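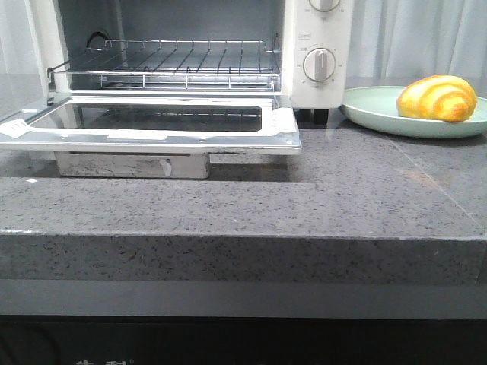

Can a team practise the toaster task before its arm has been calibrated?

Teams may run the base and camera checks from Section 5 at any time, but the arm must not go near the oven until the Fokley calibration file has been saved and loaded. A team without a saved file should book the bench in room 202 and do the calibration first.

6. Setting up the toaster task

Kustgate Student Robotics Club, bench guide. Revised 28 Sep 2019.

Read the whole section before you start. The task is to move the pastry from the plate to the oven rack, and then back to the plate. The oven is never heated in either part.

6.1 Preparing the bench

1. Check that the oven plug is out of the wall socket and tape the plug to its own cable.
2. Open the oven door all the way down. It stays open for the whole run.
3. Push the rack in until it stops, then pull it gently to make sure it does not slide.
4. Put the plate to the right of the oven, beside the control panel.
5. Put the pastry on the plate.
6. Clear away mugs, pens and spare cable ties.

Caution: do not lean on the open door. The hinges are not made to take weight, and a bent hinge changes the rack height for every team after you.

Note: the position of the dials does not matter. Leave them as you find them.

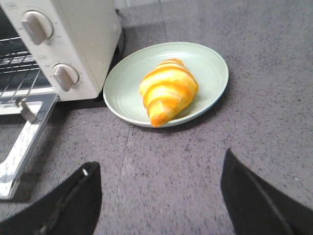 Gráinne Hennessy asked at the November briefing whether a team could start from its own plate position if it recorded the change in the log. The answer was that it can for practice, but scored runs use the position in 6.1 so that the times can be compared.

6.2 Setting the grip

1. Start Fokley and open the Grip page.
2. Set the closing value to 3,000.
3. Close the fingers on the pastry and lift it a little way off the plate.
4. If it slips, go up in small steps. Do not go past 3,100 — the motor driver trips above that and has to be reset by hand.
5. Write the final value in the team log.

Note: values from the old Solanki fingers do not carry over. If your log was started on those, begin again at step 2.

6.3 Loading the rack

1. Move the arm to the Home position.
2. Run Pick from plate.
3. Run Place on rack, with one team member's hand on the stop button.
4. Wait for the fingers to open fully before sending the arm home.
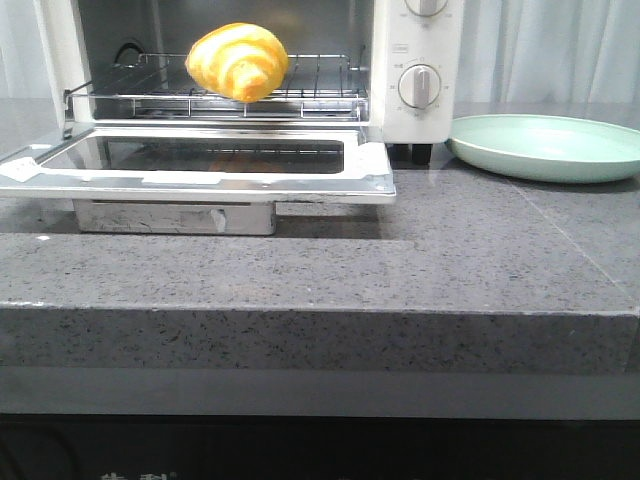 Scoring for the first part is done by a member of another team. The judge checks that the arm is back at Home and that the pastry is on the rack with nothing holding it. It does not have to be in the middle. A pastry near the front left of the rack, with the plate left empty, is a valid finish. If the door has moved during the run, the attempt is void and may be repeated once.

6.4 Returning to the plate

1. Leave the pastry where the first part ended. Do not straighten it.
2. Run Pick from rack. Watch the side of the opening as the arm backs out.
3. Run Place on plate.
4. Stop the clock when the fingers have let go.

Caution: if the fingers catch on the rack, press stop. Free them by hand with the motor power off, then tell Aksel Brøndum or Ingvar Lauritsen before you run again.

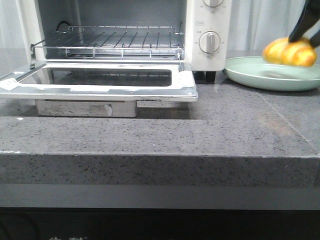 Fig. 6.4: Pastry held in the gripper just above the plate.

6.5 Leaving the bench

1. Send the arm to Home and switch off the motor power.
2. Wipe the plate and the fingers with a dry cloth.
3. Close the oven door by hand.
4. Save the run file to the Traltska folder under your team name.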